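Repair talk, Cullasmont library, speaker notes

Slide 1. Thank Tímea for the booking. Phones off. Forty minutes, questions at the end.

Slide 2. Why we throw out working computers. Ask who has an old one in the garage. Wait for hands. Most stop getting used when they get slow, and slow can often be fixed.

Slide 3. The Prellska collection day in July. 132 machines dropped off, mostly desktops from home offices. Lajos tested the lot over three weekends. Mention the printer pile — we don't take printers any more.

Slide 4. What to do before you give one away. Copy your photos and tax records. Sign out of your email. Wiping the drive is a separate job, see handout.

Slide 5. Cost. A new family computer at the time was $350 on special. Memory and a second-hand drive came in well under that. Don't promise a price, it changes.
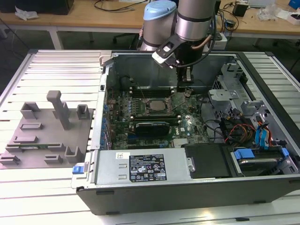 Slide 6. Opening the case at home. Switch off at the wall, pull the plug, then hold the power button in for a few seconds. Keep the screws in a saucer. Never open the power supply.

Slide 7. Where to take the rest. Council depot has the e-waste cage, free for households. Batteries go in the other bin. Fergus has the opening hours.

Slide 8. Questions. If it runs long, skip the bit on monitors.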